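Two arms, one table, too many opinions

I signed up for a bench share at Umlow in December because I wanted to see whether a two-armed setup could do one boring household job without me hovering over it. The plan everybody is excited about is clearing and resetting a table: cups, a plant pot, a few odds and ends. My plan was to be unimpressed, and so far that's going well.

The arms bolt to a frame of black extrusion clamped to the tabletop. The Koltell kit we started from came to 1497 dollars before cables, and the manual spends two pages on unboxing and three lines on getting both arms to agree where the table is. Guess which part ate my evenings.

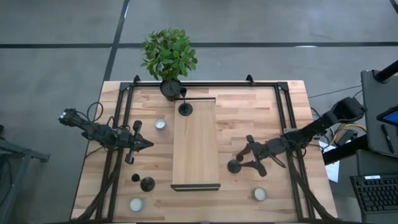
Borbély thinks I'm being unfair, and that one arm would have been twice the trouble because you'd spend all your time regrasping things. Maybe. I've now spent that time keeping two grippers from reaching for the same cup.

Then there's the shelf. Somebody wanted the arms to work around furniture, so a board on black metal supports went onto the table. I argued against it - get the flat table right first - and lost. A shelf gives you more to bump into and less room for the elbows, and I'd still like to see 5 clean resets in a row before we make anything harder.

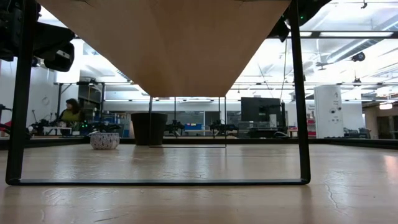

The shelf from underneath, with a speckled bowl and a big black pot.

I'm keeping my bench slot until the spring. If the Trarico controller board ever ships, I'll swap it in and report back, grumpily.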